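Undbridge Parts Tray, reviewed by Haris Bajwa

I have owned cheaper trays. Most of them were muffin tins. The Undbridge is a gray molded block with pockets and ledges, and I gave it a month of old desktops before forming an opinion.

The processor gets a shallow recess of its own, so mine has stopped visiting the carpet. A hard drive still in its blue caddy fits across the upper part — a small thing, but I enjoyed it more than I should.

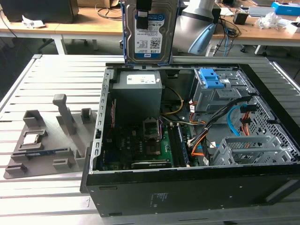
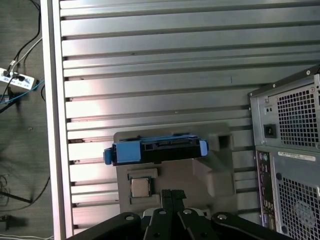
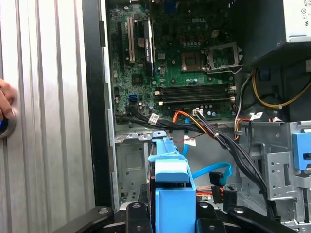

Desktop teardown; the tray is in the second photo.

Complaints: it has no lid, and at 804 grams it isn't coming along on house calls. Rukhsana Gondal wanted hers in blue and was told to wait until September. The Clondetti version costs less and slides when you breathe on it.

Four stars. The muffin tin has gone back to the kitchen.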